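Thread: the small blue cup question, and everything else I learned clearing out our kitchen cupboards before Govham

1/ Okay friends, several of you asked how the great cup clear-out went, so here is the long version — grab a drink. We move to Govham in November, into a kitchen that has exactly two upper cupboards, and I have been living for years with a cup collection that could serve a wedding.

2/ I started on Friday after dinner, thinking I'd be done by bedtime. I was not done by bedtime. I had every mug, tumbler, beaker and souvenir cup out on the counters and the floor, and then I stood there in my socks remembering where each one came from, and you know how that goes.

3/ My first rule was easy: anything with a chip on the drinking edge goes. I ran a fingertip around every rim (gently!) and pulled 13 of them. Thirteen! One was the big speckled Gidura mug I've had since my first apartment, and yes, I did make one last coffee in it before I wrapped it up.

4/ Second rule: if it won't stack, it has to earn its spot. Those pretty flared Brema mugs are lovely in the hand, but they take up a whole shelf and wobble if you so much as look at them. I kept two and let my sister-in-law have the rest, and she was thrilled, so I feel fine about it.

5/ Now, plastic. I was all set to be strict and get rid of every last bit of it, and then I got to the little kid-size cups and went soft. They're light, they bounce, and a small one is just right for rinsing after you brush your teeth or for handing a cracker-covered toddler three sips of milk.

6/ They also turn out to be the handiest things in the house for jobs that have nothing to do with drinking. I've got one holding twist ties, one scooping rice out of the big bag, and one by the sink for the sponge that never dries anywhere else. Cut flowers with short stems, too — dandelions count.

7/ For the smell that old plastic gets, I do a spoonful of baking soda, warm water to the top, and leave it overnight. In the morning I wash it with ordinary dish soap and let it air out upside down on the rack. If it still smells like last summer's juice after two rounds, I let it go.

8/ Blue was the color that won in our house, by the way. I didn't plan it, but when I lined up the keepers they were mostly blue, and I've decided that's a theme and I'm buying shelf liner to match.

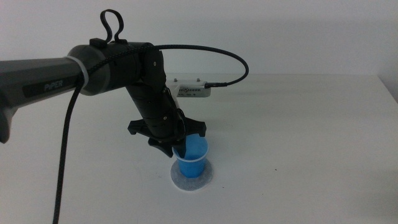
9/ Can you pack plastic cups inside each other for a move?
Stack them with a sheet of paper between each one, and they'll come apart easily at the other end. I stand the stacks upright along the sides of the box and put dish towels in the middle.

10/ The box itself: I used the small size from Chow, the one meant for books, and I'm glad I did. A big box of mugs is a terrible thing to lift. Write KITCHEN — CUPS on the top and on two sides, because the top will be under another box by the time you want it.

11/ And keep a few out! I made that mistake last move and we drank tap water from a measuring jug for a whole evening. This time there's a bag with a cup each, the kettle, some tea and the good cookies, and it rides in the car with me.

12/ Next up is the drawer of lids, and I'm a little scared of it. If you have a system for lids that has lasted longer than a month, please tell me, I'll read every reply with my tea. 💙

Filed under: Home & Kitchen > Decluttering > Moving House

1,270 likes

More from this author
The spice rack, one year later
What I did with all those tote bags
Dish towels: how I fold mine now
Small kitchen, big soup pot

We use cookies to remember your settings and keep you signed in. Accept all | Manage choices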